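Niltell Two-Arm Tabletop Station

Bench unit for sorting, tidying and light packing trials

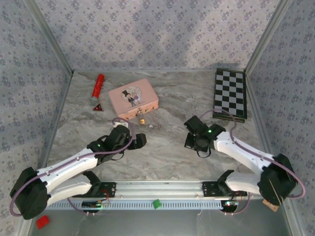
Two-arm station with patterned wall panels and marble-pattern top. Tin box, chessboard and small items set out on the table.

Price: on request
Lead time: 7 weeks
Sold by: Ikadex, Zamudio

Overview

The Niltell station is a pair of white arms on a shared aluminum rail, facing a tabletop closed in on three sides. Each arm ends in a black two-finger gripper. It is sold to labs, training centers and small shops that want to find out which handling jobs a machine can take over from a person, and which ones should stay where they are.

Customers mostly ask us whether it can do chores. Some of them, with limits. Please read the next two sections before you order.

Jobs it does well

Picking up single rigid items and placing them in a tray or bin. Moving a box from one side of the table to the other. Sorting blocks by color, once the colors have been taught. Handing an item from the left arm to the right arm. In our own bench test the station cleared mixed small items into a bin 217 times out of 252 tries. Most of the misses were flat or very small pieces.

Jobs it does not do well yet

Opening clasps and latches. A small metal clasp on a tin still takes a lot of setup, and the setup has to be repeated for a different tin. Picking up thin items that lie flat. Folding cloth. Anything wet or greasy. We do not recommend the station for kitchens or for unattended work of any kind. A person clearing the same table by hand will finish well ahead of it.

What is included

2 arms with grippers
Aluminum rail and mounting plates
Wall panels and corner strips
Tabletop
Cable set
Akia control software, one seat

Items shown on the table are not included. Wall and table patterns may vary by batch. Plain gray panels can be ordered at no extra cost.

Setup

Allow roughly half a day. The rail must be bolted to a level bench before the arms are powered. Keep cables clear of the shoulder joints through the full range of motion, and check them again after the first hour of use.

Support

Phone and email support for the first year. For a demonstration at Zamudio or questions about a specific job, ask for Luuk Michiels. Send the sizes and weights of the items you want handled, with a sample if you can spare one.

Page updated April 11, 2019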